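How to pack a soft laptop bag

These steps apply to any flat felt-type bag with a zipper around the edge and two carry handles, such as the Valtovier sleeve or the older Bruser models. Allow 2 minutes. Clear the middle of the table and lay the bag flat, zipper edge toward you.

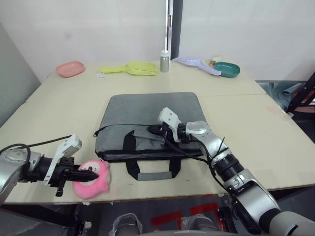

Bag flat on the table, front handle hanging toward the front edge.

1. Move both handles away from the zipper. Webbing caught in the teeth is the usual cause of a jam.

2. Run the pull from one end to the other before loading anything. If it drags, rub a plain wax stick along the teeth

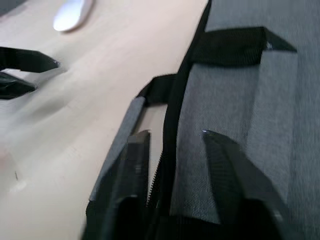
and run it again, slowly, with the fabric held taut just behind the pull. Do not use oil. It marks felt.

3. Shut down the laptop and close the lid. Sleep mode is not enough — a closed bag holds heat.

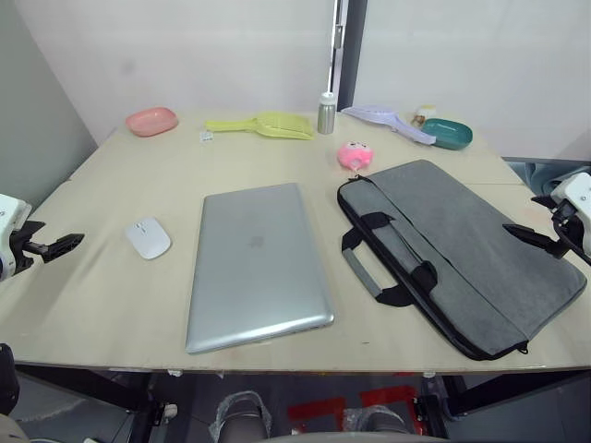
Accessories go in after the laptop, never under it. Check each one for grit and switch off anything with a battery. A small wireless mouse like the white one left of the laptop belongs beside the computer, where it cannot press on the lid.

4. Slide the laptop in, long side first, and close the zipper with one hand flat on the bag. Clip any plush charm to a handle after closing.

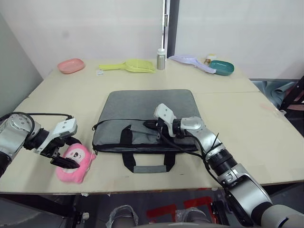 Zultora wrote in to say that step 2 fixed a zipper that had stuck since February, and that candle wax worked as well as a wax stick.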